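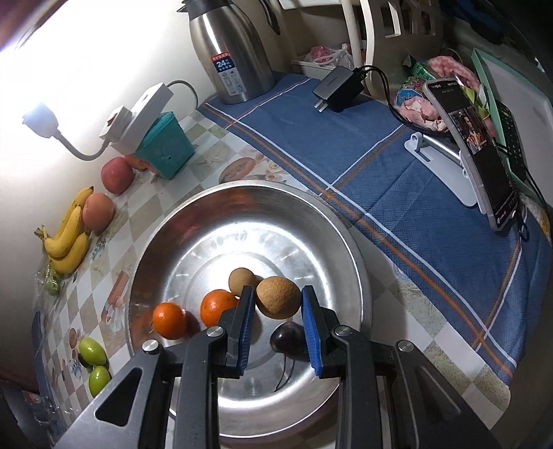

Sharada Sastry has heard every joke about the trade trip to Corka, and she would like it known that she didn't find the one about the duty-free funny.

"We were there for three days," she says. "People talk as if we took a cruise."

Sastry led the Zudby regional delegation that flew to Corka in February, with 64 people on the list and a promise, printed on the front of the program, to "open a new chapter." I have been asking her office since then what was written in the chapter. I was given an hour with her in the end, in a meeting room on the second floor, with a press officer who typed the whole time.

She is a good talker. She answers quickly and she doesn't hide behind her notes, and for the first ten minutes I had trouble getting a word in. The region had been ignored by Corka for years, she told me, and you don't fix that with emails. You have to go, sit in the room, and eat the long dinner.

"Relationships come first and contracts come after. Anyone who has done this work will tell you the same thing."

Anyone who has done this work would say so, I suggested, given who pays for the dinners. She laughed at that, though the press officer didn't.

So I asked about the contracts. Before the delegation left, her office had announced that some 20 agreements were "in preparation." When it came home, the number had gone from the press release and the word "agreements" had become "understandings." What is the difference?

"An understanding is a stage on the way," Sastry says. "It says both sides want to continue."

Does it bind anybody to anything?

"It binds you morally, I would say."

How many of them are there? She looked across the table, and the press officer said the list was being finalized. I pointed out that the trip had been over for quite a while. Sastry said she understood the impatience, that she shared it, and that publishing too early could embarrass partners on the other side. I asked which partners. She said that naming them would be the embarrassing part.

The one company she was willing to talk about was Vestergaard, which makes pumps and valves and had a seat at the opening lunch. In her telling it was the model of how these visits ought to work: a local firm gets in front of a foreign buyer it could never have reached alone. I had already called Vestergaard. A man in the sales department told me, politely enough, that they had been selling in Corka since before Sastry took office and had gone along because they were asked to.

I read her that. She took it well.

"Then we helped them keep a customer. Is that worth nothing? Companies always tell you they did it themselves. They told me something quite different over there."

It's possible. It is also the kind of claim that can't be checked by anyone who wasn't at the lunch, and a great deal of what Sastry says about the visit has that quality. The deputy minister was "extremely warm." The mood at the harbor tour "changed completely" after the second speech. Doors that were closed are now, she says, "at least not locked."

I asked why the delegation needed to be so large. Of the people on the list, well under half were from businesses. The rest were elected members, staff, two photographers, and a number of guests whose role the program gave only as "culture." Sastry defends all of them, the photographers most of all.

"If there are no pictures, you write that we were hiding. If there are pictures, you write that we went there to have our picture taken. What should I do, send a man with a pencil?"

She has a point, and I told her so. But the pictures that came out of Corka show the same four handshakes from a generous choice of angles, and they were online the same evening, at a time when her office couldn't yet say what the handshakes were for.
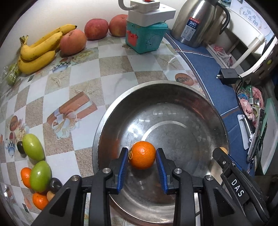 Halldóra Vigfúsdóttir thinks I am being unfair about this, and told me so over the phone the following afternoon. Every region sends these trips, she said, and the ones that stay home to save money find out a few years later that the freight route has gone to somebody else. She would cut the guest list in half and leave the rest alone. Asked whether the freight route was discussed in Corka, she said she had assumed it was.

It wasn't on the program. Sastry says it came up "in the margins," and that the margins are where things get decided. I asked if anything had been decided there.

"Decided, no. Raised."

By whom?

"By both sides, naturally."

On the cost she was more careful. The total has been given out in pieces, with flights under one heading and hospitality under another, and the hotel listed with an autumn conference in Garnik that had nothing to do with it. I had added up what I could find and put my sum in front of her. She said she didn't recognize it. I asked what figure she would recognize. The press officer said a full account would go to the members before the summer recess, and typed that down too.

Would she go again? Sastry didn't wait for me to finish the question. A return visit is being planned, she says, this time with officials from Corka coming to Zudby, and there will be a working group to get it ready. She expects "concrete outcomes." I asked if she would put a number on them this time.

"You would only hold it against me," she says, and gets up, because the next meeting is already waiting in the corridor.

The list of understandings had not arrived by the time this went up. I have asked for it again.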